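Flirkstead's small storage project entered its second stage in February, with attention turning to drawer boxes and other compact organisers suited to shared tables. Members have been asked to consider which pieces are worth keeping within reach and which belong in the cupboard.
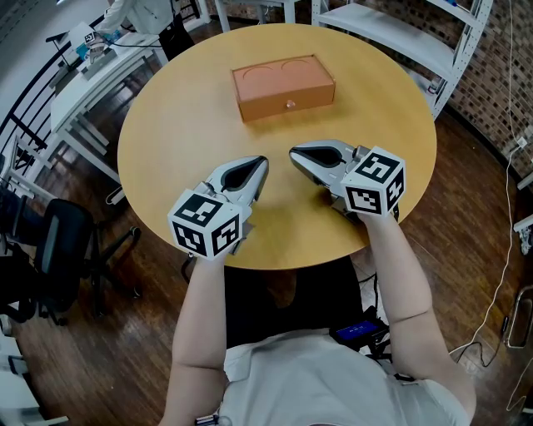 HOME AND STORAGE

The drawer box on the round wooden table has a small round knob at the centre of its front and two shallow semicircular outlines on its lid. Pieces of this size are catalogued under Ukura, the section for tabletop storage, which now holds 44 entries. Larger units remain under Thampi - a division that will be reviewed later in the year.

Members are reminded that drawers should be emptied before a box is returned to the shelf, and that labels go on the underside.
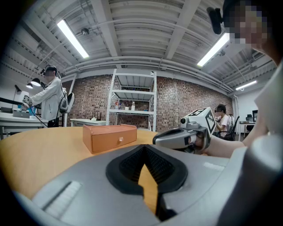 Several members have written to ask for a separate list of boxes with a single drawer, and one remarked that a knob is much easier on stiff fingers than a recessed pull. Both points will be taken up in the next catalogue.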